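Gestik Ends Its Reporter Byline Pages, and Freelancers Go Looking for Their Clips
Dec 20, 2023
By Noman Bajwa

Gestik, the company that bought the Evberg Courier and promised to "honor its archive," has honored it by taking 1,076 stories off the web.

The articles disappeared last week during what the company called a platform refresh. Staff writers got a memo the night before. Freelancers, who wrote 643 of the missing pieces, got a page telling them the content they were looking for might have moved, along with a link to subscribe.

Jawad Warraich covered the Evberg sewer authority for the Courier for six years at a flat rate per story that did not rise in that time. He was applying for a fellowship when he noticed that his best work, a long series on the authority's habit of meeting in a steakhouse, had become a recipe hub.

"I clicked my own link and got slow cooker chili," Warraich said. "It had more reader comments than I ever did."

In a written statement, Gestik said the stories had not been deleted but "moved to a non-public environment." Asked whether the people who wrote them could visit this environment, the company said it would look into it. Asked again, it sent the same statement with a different font.

Contracts are part of the trouble. The Courier's old freelance agreement, 2 pages long and mostly concerned with mileage, gave the paper first publication rights and said nothing about what would happen if a buyer decided it was tired of paying for storage. Atif Virk, a media lawyer who has been advising a group of the contributors, thinks many of them still own their copyright. Owning a story and having a copy of it are separate matters, he said, and a number of his callers filed straight into the paper's publishing system and kept nothing.

Pirzada, a small nonprofit that helps out-of-contract reporters save their work, has recovered part of the missing set from old web captures and from readers who print things. Its director, Chun-yin Pan, said the most complete private collection so far belongs to a man who was named in several of the stories and had been planning to sue.

"He was very cooperative," Pan said. "He had them in binders."

The group hopes to put the recovered work on Nudeck, a shared portfolio site it opened in August. Writers can list their clips there for free and mark which ones they have the right to republish. Warraich's steakhouse series is up already, minus the fourth part, which seems to have survived only as a headline.

Mohsin Bangash, who edited the series and was laid off shortly after the sale, has offered to go through his notebooks for the rest. He has asked contributors to send him any drafts they kept, including the bad ones.

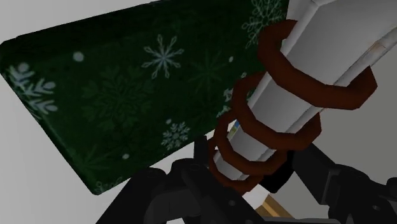
Drafts can be sent to Bangash through the Pirzada office, which is also taking printed copies. Gestik says its archive page will return in the new year as a paid feature.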